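Muthoni Rotich has run the Nitovstead evening support line for four years. Quick chat, she was between shifts.

"Mostly people want to talk about drinking. Theirs, or a partner's," she says. Calls go up in December -- always have.

The line took 1,000 calls last year. She trains new listeners herself, with Naomi Kaijage. Lots of role play, alot of silence.
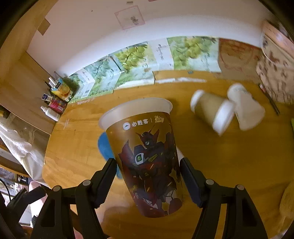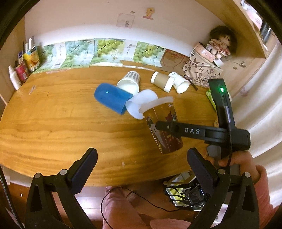 Do callers have to give a name? "Any name will do, or none. We only ask which town, so we can find a service nearby."

Funding runs to spring. After that she dosen't know. "We'd like a second line open on weekends. Eighty shifts to fill, so -- call us if you can listen."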